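Desk Week: the big clear-off, in pictures

Posted 2019-09-07

Hello again, and welcome to the gallery I've been promising since spring! If you're new, I write from a small upstairs apartment in Givarville and I have a thing about desks. Mine, my neighbors', the ones in the public library, all of them. Every fall I take a week to go through the stuff that lives on a work surface and decide what gets to stay on top and what goes in a drawer (or out the door).

I've grouped it all by what's on the table. Most of the entries this time are just words, which I know is a funny way to run a gallery, but a lot of you write in for the notes and I had plenty of notes. Scroll on down!

Paper

Paper first, always. I had a stack that went back to when I was still renting over in Gondari, and it was mostly takeout menus and manuals for things I no longer own. I gave myself one evening and a big bag. The rule was that if I could find the same thing online in under a minute, it went. I kept the lease, two letters and a really nice map.

The pile that's left fits in one folder now. I keep picking it up just to feel how thin it is.

Pens

I tested every pen on the back of an envelope and threw out nearly 100 of them. Yes, really. I used to bring them home from every trade show, and the Eichhorn booth alone must account for a quarter of the haul (they were generous with the blue ones). The survivors live in a coffee mug with a chipped handle.

If you do this at home, scribble a full line before you give up on a pen. A few of mine needed a good warm-up and then wrote beautifully.

Cords

Ugh, cords. I labeled the ends with masking tape, coiled each one loosely and put them in a shoebox standing up on their sides, so you can read the tape from above. The ones I couldn't match to anything got a month in a paper bag by the door. If I haven't gone looking by October, they're off to the recycling place.

The lamp

My old Widano lamp got a new bulb and a wipe-down, and it's like having a different lamp. I'd been squinting at my keyboard all winter under a layer of dust! A dry cloth first, then a barely damp one, and leave it unplugged till you're done.

The short list

After paper and pens and cords comes the part I like best, which is working out the few things that deserve to be out in the open. I go by size: anything you reach for all day can lie flat, with some bare table between it and its neighbor. The laptop stays shut when I'm done for the evening. A plain mouse pad is worth having even on a nice smooth top, and I like a square one, it tucks in anywhere. 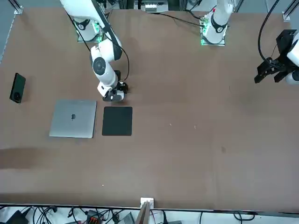 Silver laptop with the lid down, black square mouse pad, and loads of brown tabletop to spare. I love a big surface like this one!

Drawers

Now for everything that didn't make the short list. I have two shallow drawers and one deep one, and for years the deep one was a swamp. I cut down some cereal boxes to make dividers, and it cost me nothing but a few bowls of cereal. Stamps, tape and scissors go at the front. Batteries get a box of their own with a lid. Spare notebooks stand up at the back with the spines showing.

I did line the shallow ones with leftover wallpaper, which was pure vanity. It's green with little pears on it and I open the drawers more than I need to.

Bits from the mailbag

Several of you asked what I use on water rings. A soft cloth and patience, mostly, and try a hidden corner first if you're using any kind of polish. Someone else asked if I ever let the desk get messy again. Oh, by about the second week! Then I do ten minutes before dinner with the radio on and it's fine.

Kitchen junk drawer is up next, as soon as I can get it to open all the way.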